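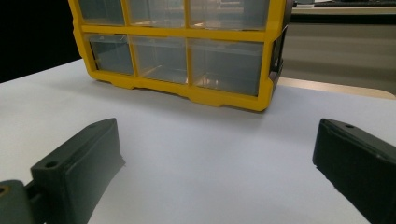
The Solemar Sand Circle, the postal club for people who collect sand, is opening its sample library to the public for the first time this October, in the Goh Room at Iltdale. Free in, no booking. Every sample the Circle holds will be out to look at, along with microscopes, the old swap ledgers and a table for anyone bringing a bag of their own home from the beach. Beginners very welcome. You don't need a cabinet to start, and a yellow plastic organiser with clear drawers does the job as well as anything in oak, the wide drawers for jars and the narrow ones for labels and spare lids. Most members began with less.

Posted in: Clubs & Curiosities

The Circle swaps by letter. Always has. A member fills a small tube, writes the place, the tide and the weather on a slip of paper, and posts it to whoever is next on the list. A tube comes back from somewhere else. That is more or less the whole hobby, and there are now members in 44 countries doing it, several of them landlocked and very keen.

"People hear sand and they think beige," said Aqeel Marwat, secretary of the Circle. "Then they put their eye to the microscope and they go quiet. Bits of shell, bits of garnet, little glassy things they can't name. We've had grown men refuse to give up the stool. I am one of the grown men."

What's on at the open library:

The full sample collection, arranged by coast and then by river, with deserts on the end table. Black volcanic sands, pink shell sands, a green one from an island beach that always gets a crowd. Also builder's sand, playpit sand and a pinch from a long jump pit, all properly labelled. The Circle has never been snobbish about where sand comes from.

Two microscopes, free to use, with somebody on hand to help with the focus. Lamps for both have been lent by Flamovard, the Iltdale lighting firm, who are also lending the long magnifier for visitors who don't get on with eyepieces.

The ledgers. Every swap ever made by the Circle is written in them by hand, who sent what to who and what state it arrived in. "Tube broken, sand all through the Christmas cards" is a fair sample. Visitors can turn the pages, clean hands please.

The bring-a-bag table. Got a pot of sand from a holiday sitting on the windowsill? Bring it in, it will be sieved, looked at and written up with you while you wait. You can take it home again or leave half for the library. Say where it came from if you know. If you don't know, a guess is fine and will be marked as a guess.

A word on where not to collect, as the Circle gets asked a lot. Some beaches don't allow it and some countries are strict about it at the airport. Nature reserves, no. Dunes, no. Private land, ask. The Circle won't accept a sample taken against local rules and has sent tubes back before now. A tablespoon is plenty for anybody. The bring-a-bag table will have a sheet to take away covering all this, plus how to dry a sample without filling the kitchen with it.

Cheuk-hei Ko, who looks after the library, has spent nearly two years re-tubing the collection ahead of the opening. A lot of the early material was in whatever people had in the house. Pill bottles, film pots, a mustard jar. The labels had faded on plenty of them and had to be checked against the ledgers one at a time.

"The mustard jar is staying," said Cheuk-hei Ko. "It's a lovely river sand and it still smells a bit of mustard. Everything else has a new tube, a new number and a slip you can read without a torch. I've also written out the old slips in full, because the handwriting from the early days is shocking. One of them I read as 'near the goat'. It was 'near the boat'. I'd already told people about the goat."

The library normally lives in members' homes and moves when the librarian does, so very few people, members included, have ever seen all of it together. The Circle hopes to make the open library a yearly thing if the first one goes well. There's talk of taking a smaller version round schools and libraries in Iltdale and up the valley, again if theres interest. Schools can get their name down now.

Also being launched at the opening: the Circle's beginners' swap. New members have up to now gone straight onto the main list, which can mean waiting a while for a first tube and then getting a rather serious one with a page of notes. The beginners' swap pairs two new people directly. One tube each way, no notes needed beyond the place name, and a stamped card to say it arrived. Children can join with an adult's signature. The forms will be on the front desk and can also be had by post.

Joining is not required to visit. Nor is knowing anything at all about geology. Several long-standing members still don't and say so quite cheerfully.

Practical bits. The Goh Room is on the ground floor, level from the street, with a ramp at the side door. Tea and cake at the back, well away from the tables (please keep it that way, crumbs under a microscope look very exciting and waste everyones time). Dogs on leads. Pushchairs fine. There's a quieter hour first thing for visitors who'd like more room and less chat, just tell the door. Days and opening hours will go up on the Circle's page and on the board outside the room once the hall bookings are confirmed.

Talks are short ones, repeated through the day so there's no need to rush. Aqeel Marwat on reading a beach from a teaspoonful. Cheuk-hei Ko on labels, what to write and what you'll wish you had written. Questions after both, and during, knowing the members.

The Circle would still like to hear from anyone who swapped in the early years and has since lapsed. A few names in the ledgers have no address against them and the librarian would love to know what became of their boxes. Old tubes, slips, letters, anything. Postage will be refunded.

For press: both speakers are available for interview and close-up pictures of individual sands can be supplied on request. Photographers can come in during setting up, by arrangement with the secretary. Please don't move the tubes.

Issued by the Solemar Sand Circle, Tue 30 August

Ends

Home | News | What's On | Swap List | Join | Contact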